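Stodadwood Table and Dish Set
Set-up and Care Guide
Section 4: Laying Out, Clearing and Cleaning

4.1 Before you start

This section applies to the Stodadwood table top, model 2159, used with Liltico plastic dishes. Complete the assembly steps in Section 3 first. The leg bolts must be fully tightened and the top must be level. Allow 24 hours after assembly before placing any load on the top.

Maximum load on the top, evenly spread: 40 kg. Do not sit or stand on it.

NOTE: New dishes carry a light film from the mold. Wash them once in warm water with mild dish soap and dry them before first use.

4.2 Laying out the dishes

1. Wipe the top with a dry cloth.
2. Sort the dishes by type. Keep bowls, cups and plates separate until all are checked.
3. Check each rim with a fingertip. Set aside any dish with a chip, a crack or a raised edge.
4. Place bowls with the opening facing up.
5. Leave a hand's width between one dish and the next.
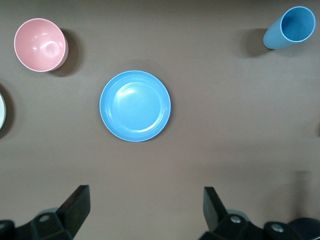 6. Stand cups on the closed end. A cup left on its side can roll if the top is not level. If cups roll without being touched, go back to Section 3 and adjust the feet.
7. Place plates last. Keep the whole of the plate on the top, with no part of the rim past the edge.

CAUTION: Do not slide dishes across the top. Grit caught under a dish will mark the finish. Lift each dish and set it down.

CAUTION: Keep pans and kettles off the top unless a heat mat is used. Heat marks are not covered by the warranty.

4.3 Clearing

1. Empty all cups and bowls before moving them.
2. Lift plates by the rim, using both hands if there is food on them.
3. Stack plates no more than six high.
4. Nest bowls of the same size only. Bowls of different sizes can wedge together. To free wedged bowls, run warm water over the outer one and twist gently. Do not pry them apart with a knife.
5. Carry cups separately from the plates.

4.4 Cleaning the top

Use a soft sponge and warm water with a few drops of dish soap. Kimaro surface cleaner (part 679) may be used once a week on stubborn spots. Apply it to the sponge and keep it off the leg fittings.

1. Wring the sponge until it no longer drips.
2. Wipe from the far edge toward you in straight, overlapping passes.
3. Rinse the sponge and repeat with clean water.
4. Dry with a lint-free cloth. Standing water at the edges can cause swelling.
5. Rinse the sponge again and store it where air can reach both sides. Replace it when it starts to smell or tear.

Do not use steel wool, scouring powder, bleach or solvent. Do not use the rough side of a two-sided sponge on either the top or the dishes.

4.5 Owner comments on this section

Comments sent in through the Petier support page are printed with the section they refer to.

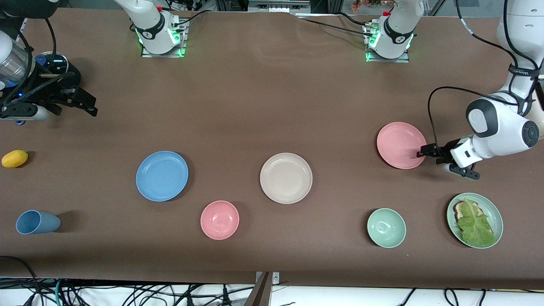 Tumaini Wanyama: Step 2 under Cleaning works for me only if the plates are off the table first. I used to wipe between them and kept leaving rings where the sponge turned. Could the guide say to clear everything before wiping? Also, the part number for the cleaner is hard to find on the bottle.

Reply from support: Section 4.3 should be completed before 4.4. A line to that effect will be added in the May revision. The part number is printed on the underside of the bottle, next to the batch code.

4.6 Replacement parts

Foot pads, set of four: part 3604
Surface cleaner: part 679

Order by part number. Section 5 covers storage and moving.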